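Call for participants: crews wanted to test onboard training that claims to work

Tenness is looking for serving seafarers, shore-based training staff and one or two stubborn superintendents to take part in a trial of computer-based safety training at sea. The trial is paid. It runs for 11 weeks from April, and most of it can be done during a normal contract on board.

Background

Anyone who has worked on a merchant ship in the past twenty years has clicked through training modules. Enclosed space entry, mooring, garbage management, cyber awareness, then the quiz, then the certificate, then the same module again next year with a new cover screen. Completion rates look wonderful in the office. Whether anybody handles a mooring line differently afterwards is another matter, and we have seen very little evidence either way that wasn't written by someone selling modules.

We were asked to look into this by Jerner, a ship manager with a fleet of bulk carriers and small product tankers. Jerner already pays for a large course library and would like to know if it should go on paying. We told them at the start that the answer might be no. They signed anyway, and the agreement says we publish the results whatever they are.

The software being tested is called Bravasden. Its makers say it improves knowledge retention and "builds a safety culture", and we would like to see what they mean by the second part. Bravasden's makers have no say in who takes part, will not see individual scores and are not paying us.

Who we want

Deck and engine ratings, junior officers and senior officers on any cargo vessel over 4,000 gross tonnes. We have room for 254 people at sea and will stop taking names when we reach that number. You don't have to work for Jerner. You do need written permission from your own company, and we can send you a letter to help with that.

We also want cooks and messmen. They are usually left out of these studies, or handed the deck course and told to get on with it, and galley burns and cuts are a fair share of what ends up in the medical log.

Shore staff who assign, chase or sign off training are welcome too. Please be ready to show us how records are really kept, including the ones that get filled in the night before an inspection.

You should be able to read English well enough to follow a toolbox talk. You do not need to be good with computers. If the software only works for people who are, we want that in the report.

We are particularly keen to hear from people who think this kind of training is a waste of time. We are equally happy to have people who like it, though they tend to be easier to find.

What you would do

You will be placed in one of two groups. One uses Bravasden on a ship's computer or a tablet we supply. The other carries on with whatever your ship does now. You can't choose your group, and please don't ask Saqib to move you, because he has been told to refuse.

Everyone does a practical check at the start and another at the end. These are hands-on: put the breathing set on, rig the ladder, isolate the pump, find the fault in the permit. An assessor watches and marks. There is no multiple choice. Usman Orakzai, a former chief engineer, wrote the engine room checks, and he is not a generous marker.

In between, you keep a short log of when you trained, for how long, and what you should have been doing instead. That last column matters to us. Training done at the end of a watch comes out of somebody's sleep, and we intend to count it against rest hours even where the ship doesn't.

Near the end there is one phone or video interview. Rosimeire Falcão does these in English, Portuguese or Spanish, at a time that suits your watches.

What you get

A flat payment at the end, with part payment if you sign off early for any ordinary reason. Tablets go back to us. Data costs for the interview are covered up to a reasonable limit.

You will not get a certificate. Nothing in the trial counts toward your licence or your mandatory refresher courses, and anyone who tells you otherwise has got it wrong. Your company will not see your marks. If a practical check shows something dangerous, the assessor will stop you and tell you on the spot, as any decent bosun would. 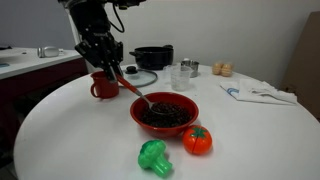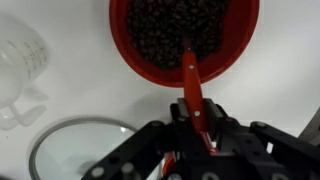
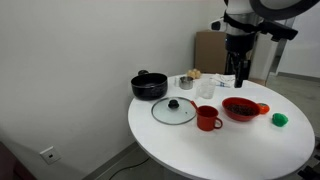

We also have paid work for 4 assessors to run the practical checks in port. You'll need at least a watchkeeping certificate or equivalent time as a bosun, fitter or chief cook, a current medical, and the patience to stand quietly while someone does a job badly. Previous experience as a trainer is useful but we won't be dazzled by it. Assessors cannot hold shares in, or have worked for, any training software company. Travel is booked by Alhassan, our crewing agent, and you should expect it to change at short notice.

How to apply

Send a short note through the contact form, giving your rank, ship type, next sign-on date and the name of your company. Don't attach your full set of certificates. We'll ask for the ones we need.

In two or three sentences, tell us about one piece of training that changed how you do a job, or one that plainly didn't. There's no right answer, but "all training is important" will go to the bottom of the pile.

Shoaib Mughal handles applications from ships and Shahzad Cheema handles shore staff and assessors. We reply to everyone, usually on a Thursday. If you are at sea with poor internet, say so in your first message and we will keep ours short, with no attachments. You can withdraw at any point without giving a reason, and your company won't be told why.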